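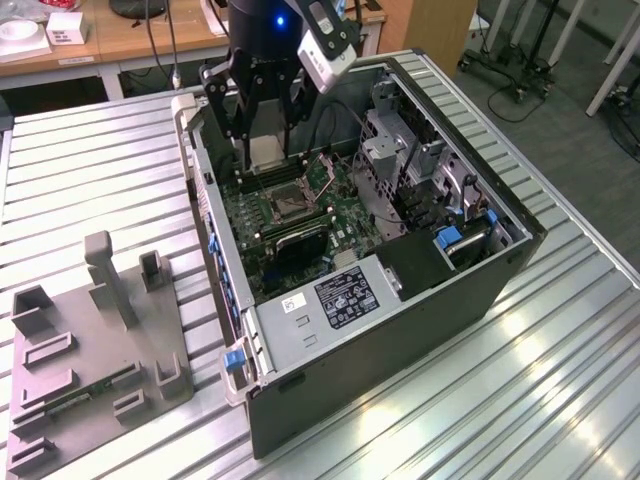 Two-fingered gripper over an open desktop tower at the open day, with the fixture plate to the left of the case.

How to watch a robot demo without being sold one

Last updated 10 August 2025

I go to a lot of open days. Our shop takes apart office computers for parts, and every integrator within driving distance has worked out that we have boring, repetitive work and a little money. The most recent was at Skendov, where they showed an arm working on desktop towers. I went in doubtful and came out doubtful, but with better notes than usual. The steps below are how I took them.

Step 1. Get there before the talk

The talk tells you what to look at. Go to the table first and look at everything else. At Skendov the tower was lying on its side with the panel already off. That matters to us. Getting a panel off a case that has spent years under a desk is a job in itself, and I asked whether the arm does it. The answer was "not in this version." Write answers like that down word for word.

Step 2. Write down the starting state

Before anything moves, make a note of what has been set up by hand. Is the case lying flat? Are the cables out of the way? Is the processor in? In this one the CPU socket was empty, with its retention lever right there in the middle of the board, so whatever else the demo proved, it wasn't going to prove anything about processors. The black cables looped up toward one corner of the case. Ours never stay where you put them, and I would want to see a run with a cable lying straight across the memory slots.

Step 3. Ask about the fixture

People watch the gripper. Look at the plate next to it. Skendov's was a gray 3D-printed one with a tall post and a lot of short slotted blocks, and a thin green circuit board strip lay in it near the lower edge. A fixture like that is usually where the hard part of the problem went. Somebody had to decide what goes in each slot and which way it faces.

Questions to ask:
Who loads the fixture, and how long does it take?
Does it need a new plate for each model of computer?
What happens if a part is set down a little crooked?

I was told a new plate can be printed overnight. Fine, but we see dozens of models in a month, and I don't want a closet full of plates.

Step 4. Pick one motion and time it

Don't try to time the whole show. Pick a single motion you do yourself and time that, from the moment the arm starts toward the part to the moment it lets go. Use your own watch. The slide at Skendov said 19 seconds for one memory module. I got close to that on one try and nowhere near it on the next, when the gripper came down, stopped, backed off and came down again. A good bench tech doesn't need 19 seconds either way.

Step 5. Ask where the big number came from

There is always a big number. This time it was 2,189 successful cycles. Ask these in order and don't let the speaker skip ahead:
Out of how many tries?
On how many different machines?
Did a person step in, and does that still count as a success?

Bok-nam Yoon, who ran the table, gave me straight answers to the second and third. It was one model of tower, and yes, a person could nudge a part and the cycle still counted. I respect that she said so. The first answer was supposed to come by email, and I'm still waiting.

Step 6. Ask for a bad run

Say it politely: "Could you start it with something a little off?" Ask to have the tower shifted an inch, or turned a few degrees. Some places will do it happily. Kyei did at their open day last November, and it failed, and I thought more of them for it. Primanell told me the insurance didn't allow it. Skendov shifted the case for me once - the arm found it, slowly - and then went back to the schedule.

Step 7. Do the math at home

Never do it in the building. Take your own monthly count, not theirs. We open around 200 towers in a normal month. The brochure's savings chart started at 2,000. At our size the arm would spend most of its life parked, and I would still be paying for the service plan.

Also put in the time for the person who lays the case down, takes the panel off, loads the plate and clears the jams. The brochure left that line out. Prandulel's did too, so I don't hold it against Skendov in particular.

Step 8. Send your questions the same week

Keep the email short, number the questions, and ask for a visit to a working customer site. If there isn't one yet, ask for a trial with a pallet of your own machines, picked by you, dust and all. I've sent mine, and the pallet is sitting by our loading door with a sign on it so it doesn't get stripped by mistake.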